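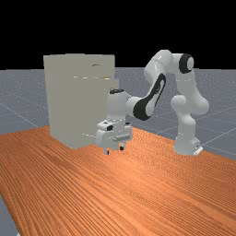 2018-01-06

Back from the open day at Skesholm and my feet are killing me, but what a good Saturday! I nearly didn't go (rain, and the bus only runs every hour at weekends) and I'd have been cross with myself if I'd stayed in.

Hallell had the big room upstairs, the one with the awful carpet. I'd expected machines clanking about, but most of their demonstration was on a screen, a make-believe arm at a make-believe table, all worked out on the computer before anyone lets a real one loose. They call the program Golen. You could ask for it to be stopped at any point and they'd talk you through what each joint was up to, and I asked far too many questions, mostly about the wrist. A boy next to me wanted to know if it could butter toast. Not yet, apparently.

I did like the table, very orange, a bit like Mum's old sideboard. The background is plain black and I said it looked like the middle of the night on the moon, which got a laugh from the girl at the keyboard. She said they'd run more than 900 goes over Christmas while everybody was at home eating. Imagine coming back to that!

Tea was 2 pounds with a biscuit, so I had it twice. Picked up a leaflet for the next one in March and I've stuck it on the fridge. Must ring about the boiler on Monday.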